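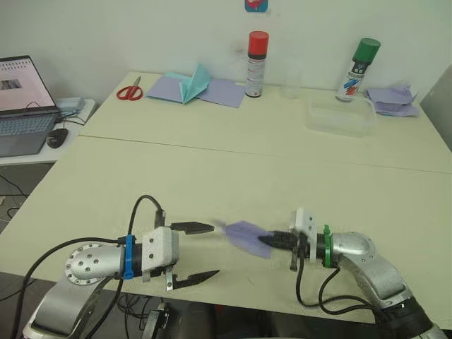

A pale cream tabletop. Photo: Zallari

Home | Products | Stores | Newsroom | Contact

Filed under: Company News, Color & Finishes

August - By the Zallari Press Office

ZALLARI CUTS ITS LIST OF WHITES FROM 103 TO 16, WITH REGRETS TO OAT WHISPER

BIRORA - Zallari, the maker of tables, shelving and kitchen surfaces, said today that it will retire 87 of the 103 shades it currently sells as white. The 16 that remain will go on sale in all Zallari stores this fall under names that customers can say out loud to a sales clerk without lowering their voices.

The decision follows an eight-month review by the company's color department, which works out of a north-facing room in Birora and had asked for a smaller catalog several times. The department laid out every white in the range and tried to put them in order from lightest to darkest. It managed this twice, with different results.

"We had a Quiet Linen, a Quieter Linen and a Linen Hush," said Reda Fahmy, head of color at Zallari. "I approved all three. I have looked at them in daylight, in lamplight and in the parking lot, and I would like to apologize to anyone who drove back to the store to exchange one for another."

As part of the review, Zallari hired the research firm Zistell to put the question to 863 customers who had bought a white table or countertop from the company. Each was shown a set of sample cards and asked to pick out the one they had at home. Most picked a different one. Several said they were sure, and asked to have that written down. A few asked whether the product they owned was still under warranty now that they knew what it was called.

Zistell also asked customers to explain the difference between "ivory," "cream" and "eggshell." The answers are being kept for internal use.

Under the new system, each shade has a plain name and a number printed on the back of the sample card. The range begins at White 1, the coldest, and runs to Cream 16, which the color department describes as being on good terms with yellow. Names based on weather, grain, livestock or moods have been dropped. Oat Whisper, introduced to replace Oat Murmur, is among them.

One exception has been made. Pacheco, a soft white that has been in the range longer than anyone now working at the company, keeps its name. The records do not say who or what Pacheco was. A proposal to rename it Cream 11 was withdrawn after staff at the Birora store wrote a letter.

"It was a very good letter," Fahmy said. "It was also the only piece of mail the color department got all year, so it carried some weight."

Customers who own a piece in a retired shade will still be able to order matching parts. Zallari has drawn up a conversion chart that gives the nearest new color for each old one, and stores will keep it at the service desk. In some cases the nearest new color is the same color. Prices for those items will stay as they are.

The old sample box, which weighed more than one of the smaller side tables, will be withdrawn. Zallari is giving away 100 of them to art schools and community studios, which can apply through any store manager. Applicants should arrange their own pickup and bring a second person.

The company has no plans to reduce its list of grays at this time. A review of the grays was started and then paused - the color department has asked for some time off first.

About Zallari

Zallari makes tables, shelving and kitchen surfaces for homes and small offices. Its head office and color department are in Birora.

Media contact: Zallari Press Office, Birora. Sample cards are available to journalists on request. Please ask by number.

Previous release | Next release | Back to Newsroom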